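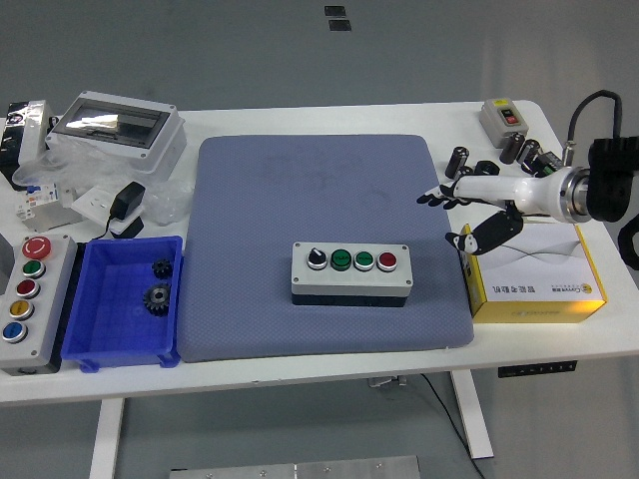 Switching to a controlled load tariff for the hot water, worth it?

vkushnir
28 Aug 2023
Our electric storage tank is on the normal tariff and the last bill was $784 for the quarter. Uvgate say they can move the tank to controlled load, but the sparky wants $559 for the extra meter wiring and a new breaker. Two adults, one teenager who showers forever. Has anyone done it and did the bill move?
Vira

saltbush_pete
Did ours in May. Went from 31 cents to 18 for the tank. How big is yours? If it's a small one you will run out by dinner time on the overnight rate.

vkushnir
It's a Koppel, 250 litres, came with the house.

tinroof
I wouldn't bother. Do you have solar? If so, put the tank on a timer for the middle of the day and leave the tariff alone. Once it's on controlled load your panels can't feed it.

saltbush_pete
She didn't say she had solar.

tinroof
Hence the question.

vkushnir
No solar yet. Flirolar quoted us last year and we put it off -- the roof needs work on the north side first.

Marg in Bendigo
Check the daily supply charge as well. My retailer added 3 cents a day for the second circuit, so not much, but a neighbour with another mob pays a lot more than that. Also ask for the hours in writing. Ours were meant to be 11 to 7 and they're all over the place.

dropbear42
$559 is steep if there's already a spare spot in the meter box. Get a second quote. And if the tank is as old as the house, I'd put the money towards a heat pump.

saltbush_pete
Heat pump is four times the outlay, even with the rebate. Not the same question.

dropbear42
It is if the tank dies in two years.

vkushnir
Sticker on the side says 2014. I'll get another price on the wiring and ring Uvgate about the supply charge. Thanks all.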